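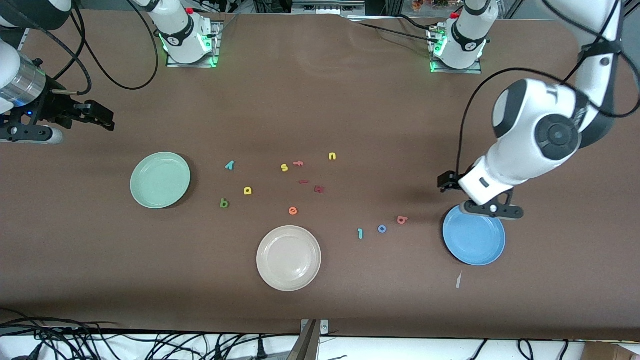
Photo: Kamrul Mondal / Morden Early Learning

Letter sorting table – safety and condition check

Room: Iswood Room
Checked by: Rokeya Sarkar
Read and signed off by: Shahnaz Haque
Month: September
Asset no.: 2623

Mark each line OK, FIX or N/A. Write a comment for anything that isn't OK. Leave the sheet in the blue folder when you've finished.

TABLE

1. Top is clean and smooth, no splits or lifting
OK. The brown surface wiped down fine with warm water. No sticky patches.

2. Edges and corners have no sharp spots
OK. Ran a hand around all sides, including underneath.

3. Table doesn't rock
FIX. One leg is short on the window side. Folded card is in there for now. Karthik to fit a proper foot.

4. Height suits the group using it
OK for the four and five year olds. Too high for the younger ones without a step, and we don't use steps at this table.

PLATES

5. No chips, cracks or rough rims
OK. Checked the green, cream and blue plates front and back. Fine scratches on the underside of the cream one, can't feel them with a fingernail.

6. Plates are empty before letters go out
OK. Plates for sorting stay out of the kitchen. They have an N on the back in marker. The N on the blue one is wearing off and needs redoing.

7. Plates are spaced so children aren't reaching over each other
OK. One to each side and one near the front works well. Last term they were all in a row and elbows were a problem.

FOAM LETTERS

8. No bite marks, tears or crumbling foam
FIX. Two letters from the spare tub (a "k" and an "m") had tooth marks and went in the bin. The ones on the table are good.

9. Each letter passes the choke tester
OK, but the dot had come away from one of the spare "i" pieces. It's small enough to be a hazard. Removed the whole letter. Please check every "i" and "j" by bending it gently.

10. Colour hasn't come off in the wash
OK. Slight tint in the water from the red ones, same as last check.

11. Letters washed and fully dry before going back in the tub
N/A today – still out on the table. Sewwandi has asked that we stop drying them on the heater. Use the rack.

12. Not too many out at once
OK. A dozen is plenty for three plates. The full tub holds 200 and most of them end up on the floor.

FLOOR AND STORAGE

13. Floor clear of dropped letters
OK. Look under the Kerslake shelf as well. Found a "t" there at the last check.

14. Tub lid closes and label can be read
FIX. Lid is cracked on one corner. New one to come with the next Neltia order.

FOLLOW-UP

Table foot – Karthik Gazi, before the next group session
Marker on blue plate – Rokeya
Tub lid – Shahnaz to order
Spare letters, bend test on every "i" and "j" – Sewwandi Biswas

Comment from Shahnaz: Happy with this. Please don't use the folded card as a long-term fix, it slips when the floor is mopped. If the foot hasn't arrived by the next session, use the round table.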